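Sim grasp demos, wrist cam is mostly blank. Keep or bin?
Forum: Learning from Demos > Data collection

pitmont_lf
Posted July 14, 2026
Doing teleop demos in sim for a pick task. One arm, one teal object, white tables, grey walls. Nothing fancy. Target is 500 episodes, got 71 so far and my neck is already sore.

Problem is the wrist view. For a good chunk of the approach it's just pale grey with the good stuff squashed along the bottom. Fingers barely poke in, object is half gone. Example:

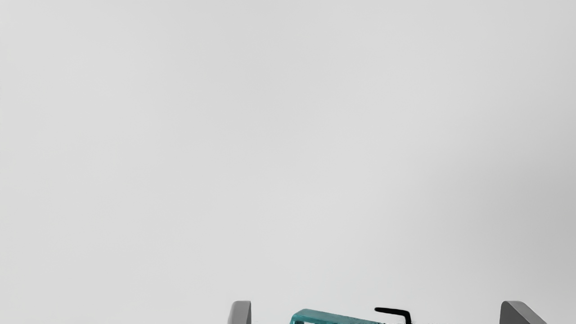

wrist cam, teal object and the black curved bit between the fingers

Should I tilt the camera and start over or keep going? Don't want to toss 71 episodes if the policy will cope. Lionel Hebden (runs our little group) says keep going but he's not the one on the controller lol

derkside_dan
Tilt it. Start over. 71 is nothing, that's an afternoon.

Model can't learn from pixels that aren't there. You're paying for a whole image and using a strip.

simiyu
disagree with dan. depends what else you're recording. If there's a fixed camera as well then the wrist view only has to earn its keep in the last few cm. Is there one? And what res are you training at, if you downsample hard that strip turns to mush

pitmont_lf
Yeah there's a side one. Should of said. Full view of the table, same task:
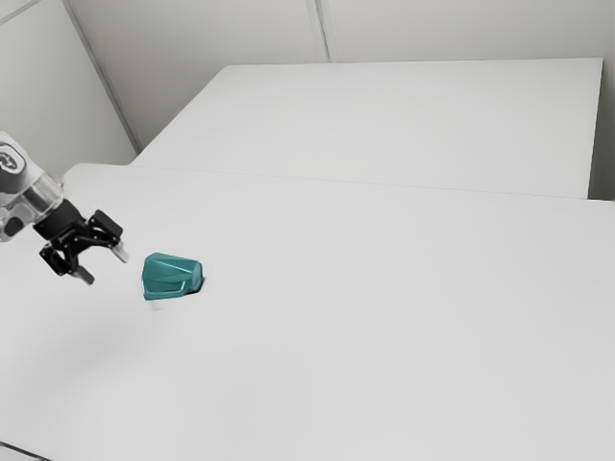 So the side cam handles getting over there and I was hoping the wrist one would sort out the final bit. Training res not decided, whatever the default is. I vary the start pose and the object position a little each episode, colour stays the same. Lighting stays the same too.

simiyu
ok that's a decent side view. Fingers open, object clear of the arm, you can see which way it's lying. I'd keep the 71.

But check what happens when the gripper gets down close. Side cams lose the object behind the fingers at just the wrong moment, and that's when you want the wrist view to be good. Scrub to the frame before close in a few episodes and look at both.

derkside_dan
"hoping the wrist one would sort out the final bit" is doing a lot of work there. Look at your own picture. Object's cut off at the bottom, you can't see where it ends. How does it know how far to go down?

Also the whole background is flat grey. No texture, nothing to judge depth off. On a real table you'd at least get scratches and crumbs.

mesov_kat
Flat background bit me too, on a mug task in April. Policy was fine until I changed the table shade and then it just hovered. Randomize colours a bit, even if it's only table and walls. Cheap to do in sim, and you can re-render old episodes if you saved the states.

Did you save the states??

pitmont_lf
Joint states and object pose, every step. Yes. Why

mesov_kat
Then you don't have to pick! Replay the 71 with the camera tilted and render again. No need to redo a single demo. Your neck is safe.

simiyu
^ this. forgot it was sim for a sec

derkside_dan
Fine for the images but I'd still be careful. He drove those demos looking at the old views. If he was leaning on the side cam the whole time, there's going to be little corrections in there that only make sense from the side. Re-rendering doesn't fix how it was driven.

mesov_kat
That's true of pretty much every teleop set ever made. Wouldn't lose sleep.

derkside_dan
I would, a bit. Seen a policy copy somebody's wiggle before every grasp.

fulvio_l
Jumping in, Fulvio Longo, I look after the replay scripts for the Mesovside set. Two things.

Replay from saved states and not from actions. Actions drift with contact, you'll get episodes where the object ends up somewhere else and the label still says success. Ask me how I know.

And do a tiny test first. Re-render 5 episodes at 3 different tilts, put them side by side, pick one. Don't do the lot and then find the palm fills half the image.

pitmont_lf
Good call on the tilts, will do that tonight. Is there a rule for how much? Degrees wise

fulvio_l
No rule. I go until both fingertips are well inside the picture with some table showing past them. Then stop. Too far and you lose sight of where you're headed.

derkside_dan
And throw out any where you paused ages over the object thinking. Those are poison. Trim at least.

simiyu
Trim yes, throw out no. Pauses are fine if they're short. I'd keep failed grasps with a retry as well, they've helped me every time

derkside_dan
Retries ok. Pauses no. We've had this argument before

pitmont_lf
Ok plan: re-render a few with tilts, pick one, redo the lot from states, random table colour while I'm at it, then carry on to 500. Will trim pauses and leave the retries in. Lionel's going to be smug about it.

Will post the tilt comparisons when they're done, rendering box is tied up with someone elses job right now

mesov_kat
Post the close-up frames too pls, just before the fingers shut. Curious how much of that black curved bit you get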